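White table cover looks gray in one corner and slightly wavy. Lighting or the cover?

Posted in Home > Craft and Hobby Rooms
Asked by Femke Schouten, 2 May 2025

I do paper cutting and some hand sewing in a back room of our house. The table is an old drafting table with a brown top that has been sanded by at least three different owners, and I got tired of losing small dark scraps on it. In December I put a white cover over the whole top. I bought it as the end of a roll from a shop in Mirnine that was closing, without a label, and I can't tell if it is a heavy paper or some kind of pressed cloth. It doesn't fray where I cut it, but it doesn't tear like paper either. The man in the shop called it "liner" and that was all he knew.

For most of what I do it is a big improvement. Needles and dark trimmings show up right away. The trouble is with pale work. When I lay a cut piece in cream or light gray against it, I can't judge the color, and it changes depending on where on the table I put it. I noticed this first when I was matching ivory card for a set of place cards and ended up with two different ivories that had looked the same to me under the lamp. 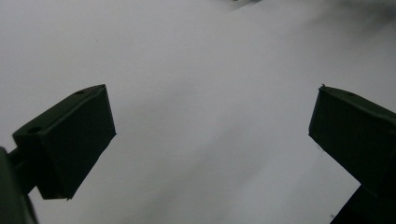

When I stand over it and look at one part it seems fine, a plain white to pale gray with nothing on it. It is when I look at a larger area that I start to see differences. The room has one window, and it is on the left as I sit. There is a ceiling fixture behind me, and a clamp lamp on the left edge of the table (an Ayaaba, the one with the long neck, with a 400 lumen bulb that says 3,000 K on the base). The wall on the right is painted a dark blue. I have been meaning to change that but there is a bookcase on it.

The other thing is that the cover won't lie completely flat. There are no hard creases. It is more of a slow wave that goes across at a diagonal, and I think it came from being rolled up in the shop for so long. I have tried leaving books on it overnight. The part under the books was better in the morning and then it went back. I have not tried ironing it, as I don't know what it is made of and I don't want to melt it onto the table.

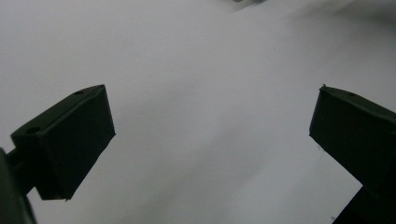
Brightest through the middle, bluish gray lower down, and a smoky gray patch at the upper right.

So I have three things to ask. Is the gray area a problem with the cover or with my lamps? Is there a safe way to get the wave out of it? And if I end up replacing it, what should I buy that is white, stays white, and can take a bone folder and an occasional pin?

I'd prefer not to glue anything down. The table has to go back to being a desk when my sister visits. I also cut with a blade, but always on a separate mat, so it doesn't need to be cut resistant.

Thanks in advance.

garnet_and_thread

Most of what you describe is light. You can test it in a few minutes and it costs nothing.

Loosen the cover and turn it around so the end that was on the far right is now near your left hand. Leave every lamp where it is. If the gray patch travels with the cover, the cover is stained or thinner in that spot and the brown table is showing through. If the patch stays at the upper right, it is shade. Do this once in daylight and once after dark with the blind down, and write down what you see both times. I say write it down as I did this with my own table and then could not remember in the evening what I had decided in the morning.

My guess is that it will stay where it is. Your window and your lamp are both on the left, so the far right gets what is left over. Then you have a dark blue wall on that side, which gives back very little light, and what it does give back is blue. The ceiling fixture is behind you, so your own head and shoulders are between it and the table whenever you sit down.

The bluish tone lower down could be the same kind of thing. Daylight from a window is cool and a 3,000 K bulb is warm. Wherever the window wins, a white surface leans blue. Wherever the lamp wins, it leans yellow. Your eye evens this out when you look at white alone, and stops doing so when you put ivory card on it. That would explain the two ivories.

What I would do:

Put a second lamp on the right edge, same model if you can get it, but at least the same bulb. Don't mix bulbs. Two lamps facing each other from opposite sides, set fairly high, will fill in each other's shadows.

For color matching, pick one kind of light and shut out the other. Either match by the window with the lamps off, or close the blind and match with the lamps. If the place cards are going to be seen at a dinner, match them in the evening under the warm bulbs.

Hang something white on the right side when you work. A piece of foam board leaned against the bookcase is enough. You don't have to repaint.

Aim the lamp down more. A low lamp from one side will show up every rise in a surface, and a wave you can hardly feel with your hand will look like a hill. I think you will find that half of your second problem goes away when you fix the first one.

I don't have an opinion on what the liner is. If it won't tear and won't fray, keep the iron away from it.

oldplanksander

Just tape it. Painter's tape on the underside of the table, pull tight, done. Mine has been like that for years.

If it's still wavy flip it over so the curl faces down.

Comment from Femke Schouten: The underside has a metal rail along the front, so I can't get tape to hold there. I could tape the two short sides. I did flip it and the middle came up instead of the edges, so I flipped it back.

Comment from oldplanksander: Then use binder clips on the rail.

Halvard's Bench

I used to line drawers and display shelves for a living and have handled a lot of roll ends, so I'll take the flattening and the replacement. The lighting answer above looks right to me.

First find out what you have. Cut a strip off an edge that hangs over and do two tests. Put one end in a glass of water for an hour. Paper will go limp and you will be able to pull it apart with your fingers. A synthetic liner will come out the way it went in. Then take a dry piece and fold it hard, and open it again. Paper keeps a sharp line. A pressed cloth gives you a soft one that you can partly rub out. Please don't do the burn test that people recommend for fabric. It is not needed here and some liners drip.

If it is paper: roll it the opposite way around a wide tube, wider than the one it came on, with the roll loose. Leave it for a day, not longer, or you will swap one curl for another. Then lay it out and let it sit in the room overnight before you fasten it. Paper takes up moisture from the air and grows a little, so if you pull it tight on a dry day it will go wavy on a damp one. Clip it on one long side only and let the other side hang free with a thin strip of wood attached along the bottom for weight. This lets it move.

If it is cloth or synthetic: warmth helps, but get it from the room and not from an iron. Lay it out where the sun comes in, weigh it down along all 4 sides with a board or a row of heavy books end to end, and leave it for a couple of days. Your books overnight were a good idea, but they were in one place and for a short time. The slack just went somewhere else. You have to work from the center out. Smooth it with the side of your hand toward the corners, and set the weights last.

A diagonal wave usually means the sheet was cut slightly off square, or it was laid down with one corner pulled more than the others. Before you do anything else, release every clip or weight, lift it completely off the table and put it back down. I have seen that cure it.

Also check the table. A drafting top that has been sanded by several people may have a dip in it, and a thin cover will follow it. Lay a long metal ruler on the bare top in both directions and look under it toward the window. If you see light under the middle, the cover is only telling you the truth about the table, and you'll want a firm board underneath.

For a replacement, there are a few ways to go:

Heavy white paper from a roll. Cheap, very even, marks easily with a bone folder. I have used the Prusex matte and it stays flat if you let it rest first. Treat it as something you throw away when it gets dirty.

Blackout curtain lining. It is a cloth, it drapes well, and dark wood doesn't show through it. It takes pins. The white is a little creamy on some brands, so take a piece of your ivory card to the shop and compare.

A thin melamine board cut to size. This is what I would get. It can't wave, it wipes clean, and you can slide it behind the bookcase when your sister comes. Ask for matte, as gloss will show you a reflection of your lamp. You can't pin into it, but you could keep a small pinning pad to one side.

Whatever you pick, go for a neutral white. Many papers sold as "bright white" have brightener in them and look blue by a window, and then you'd be back where you started with the place cards.

Comment from garnet_and_thread: Agree on the matte board. Mine is from Ela and the white is neutral enough that I match thread on it.

Comment from Femke Schouten: Thank you both. I turned the cover around and the gray stayed at the upper right, so it is the light. The soaked strip came out of the water the same as it went in. I have it laid out with boards along the edges now and will leave it until the weekend. I still have to look for the ruler to check the table top.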